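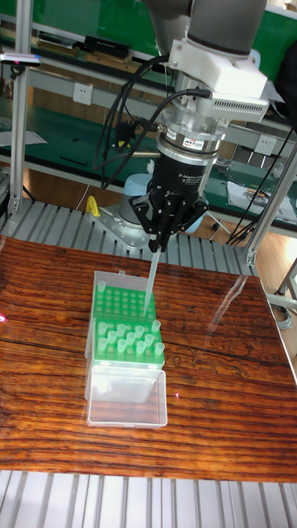

Page last changed: January, 9:40 pm

The restart clause and the three-way tie

Several people have written to ask how Pronico ended up seeded above Proker when Proker had the better number in the table that was posted after the last game. The table was right and the seeding was right. The two are produced by different steps of the same rule, and the table only shows one of them.

The league has eleven teams and plays a single round, so every team plays ten games and meets each opponent once. Four teams go to the playoffs. First plays fourth and second plays third, with the better seed at home. Dobos finished 8-2 and took first outright. Fatusow, Proker and Pronico all finished 7-3, and no other team got there, so all three were in and only the order was open.

The tiebreaker has four steps. Step one is record in games among the tied teams. Step two is point differential in those same games, with no single game counting for more than 14 points either way. Step three is record against the other playoff teams. Step four is a draw. There was a fifth step when I started following the league, net touchdowns over the full season, but it was dropped when the cap came in and I have not missed it.

The games that matter were these:

Proker 24, Fatusow 17
Fatusow 31, Pronico 10
Pronico 20, Proker 14

Each team is 1-1, so step one does nothing. In step two Fatusow loses seven for the Proker game and gains 21 for the Pronico game, but the cap cuts that to 14, for a total of plus seven. Proker gains seven and loses six, which is plus one. Pronico gains six and loses 14 after the cap, which is minus eight. That is the table everyone saw: Fatusow plus seven, Proker plus one, Pronico minus eight.

A reader who stops there will put Proker third. The rule has one more sentence: "When one club is separated from a group, the remaining clubs return to step one." Fatusow comes out of the group with the best differential and is placed second. Proker and Pronico are now a two-team tie and go back to the start, where step one is the game between them. Pronico won it by six. Pronico is third and Proker is fourth.

Telmo Urquijo, who keeps the Proker statistics and has been a patient correspondent on this, makes the case against the restart as follows. Step two had already ranked all three teams. There was no tie left to break. Going back to step one throws away a result the rule had just produced, and uses the Proker-Pronico game twice, once in the group and once alone. He would apply the restart only when step two leaves two teams level.

I think his reading is a reasonable rule but it is not the one in the book. The clause says "when one club is separated," and it does not add a condition about the others being level. The trouble is with the word "one." In our case step two separated all three at the same moment, and you can argue that no single club was separated from the group at all. The league office reads it as top club first, then restart. Svetozár Čierny, who drafted the clause, told me by email that this was the intent, and that the first version said "the highest-ranked club is separated and placed." The longer wording was lost in an edit. I would put it back.

There is a second reading that I have seen on the message board, in which the bottom club is removed first. Under that version Pronico drops out at minus eight and is placed fourth, and the remaining two are Fatusow and Proker. They return to step one, where Proker beat Fatusow by seven. Proker would then be second and would host a semifinal. So the same three scores give three different orders:

No restart: Fatusow, Proker, Pronico
Restart from the top: Fatusow, Pronico, Proker
Restart from the bottom: Proker, Fatusow, Pronico

The cap, for what it is worth, changes nothing here. Without it Fatusow is plus 14, Proker is still plus one and Pronico is minus 15. The order of the table stays the same. I mention it only because two of the emails blamed the cap.

What was at stake in practice was modest. As fourth seed Proker goes to Dobos, a drive of 62 miles. As third seed it would have gone to Fatusow, which is closer and has the smaller field. Dobos has room for 3,000 and the league asks a playoff host for at least 1,000 seats, so both sites qualify easily. The largest crowd at Dobos this season was 1,708, for the game against Pronico, and I expect fewer for a semifinal with an early afternoon kickoff.

On the football side I doubt the seeding matters much either. Dobos runs the ball on most early downs and Proker has been sound against the run all year. Fatusow throws more, and Proker's corners have had trouble with anything deep since Abilio Gallardo moved to safety. If I were coaching Proker I might prefer the longer drive. The loss of a possible home final is a different matter, but a fourth seed and a third seed are equally unlikely to get one.

Zanele Van der Merwe asked whether a restart can ever loop. It can't. Every pass through the steps places at least one team, the draw in step four makes sure of that, and the group gets smaller each time. With a three-team tie you go through at most twice.

She also asked about four-team ties. The procedure is the same, but it gets long, and a team can be third in the first table and still come out second once the leader is removed. I worked one through by hand using an older season and made an error in the second pass, so I will check it again before posting.

My suggestion for the rule book is one line long. Replace the current sentence with: "The highest-ranked club is placed, and all remaining clubs return to step one, whether or not they are level." I would also like the office to publish each pass as its own table. Most of the mail I got came from people who had done the arithmetic correctly and were looking at the wrong pass.

Correction: an earlier version of this post gave the Pronico-Proker score as 20-13. It was 20-14. The capped figure for Proker was wrong by one point as a result and has been fixed. Thanks to Telmo for catching it.

Search this blog
Enter keywords
Go

Contact: Yiran Zhong | Copyright Yiran Zhong, all rights reserved | Back to top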